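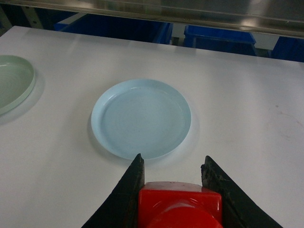

Speaker notes, afternoon session, October
Talk title: Two plates on a table
Slot: 26 minutes with questions. Keep water nearby. Don't rush the first part.

OPENING

Leave the first slide up while people sit down. Say good afternoon, thank Nayeli Flores for the invitation.

Ask: who here washed a plate today? Hands. Who thought about it while doing it? Fewer hands. Good, move on.

Say what I'm going to argue. I've spent two years being shown machines that are going to do the dishes, and I still do the dishes. I'd like to know how long that goes on, and I don't trust the people who give me a date.

THE PLATE

Point at the blue plate. Round, shallow, raised rim, sitting out in the open with the gripper right in front of it. The green one is well off to the left, with a wide stretch of bare table between. As kitchen problems go, this is a kind one. No food on it, no stack, no glass leaning against it.

Then ask what a hand does with a flat plate. You slide it to the edge, or tip it with a fingertip and get your thumb under. Most people in the room can do it while arguing with someone in the next room. Two stiff fingers have to pinch the rim, and a low rim gives them very little to pinch. Come down a bit too far and they hit the table. A bit too high and they close on air.

Pause here. Let them look at the fingers. The tip on the right is ragged. I'd ask any vendor what a set of fingers costs and who changes them.

THE NUMBERS PEOPLE LIKE

Kultska story. Their sales deck said 129 plates moved in a row. Brayan Rivadeneyra asked how many kinds of plate. One kind. Same table, same lights. (Wait for the laugh, don't milk it.)

I don't say the number was false. I say it answered a question I hadn't asked. My sink at nine in the evening has a roasting dish in it with a fork underneath.

Drosto demo: 60 seconds to clear one place setting, video sped up, speed printed very small in the corner. Rosaura Huaranga cleared the same setting in the break while talking on the phone. We didn't time her. Didn't need to.

SHOP FLOOR

Be fair here. Kerstin Rønning will be in the audience and she runs a packing line.

Her line at Casora does use arms, and they earn their keep. Same tray, same spot, all shift. People fixed the work in place first and then brought in the machine. Ask her to say a few words if she's willing. Check with her beforehand!

A kitchen won't hold still like that. If I have to lay my plates out one by one with a gap between them, I've done half the chore already.

WHAT WOULD CHANGE MY MIND

Mixed plates, stacked and greasy. Somebody else's kitchen. No one from the company in the room. A week of it, with the drops counted and the breakages paid for.

Maribel Ríos thinks I'm too hard on them and that plastic plates are a sensible place to start. She may be right about the start. My complaint is with the brochure.

QUESTIONS

Likely one: what about dishwashers? Answer: great machine, somebody still loads it.

If the Huỳnh people ask about their new hand, say I haven't seen it work and would like to. Leave my email on the last slide.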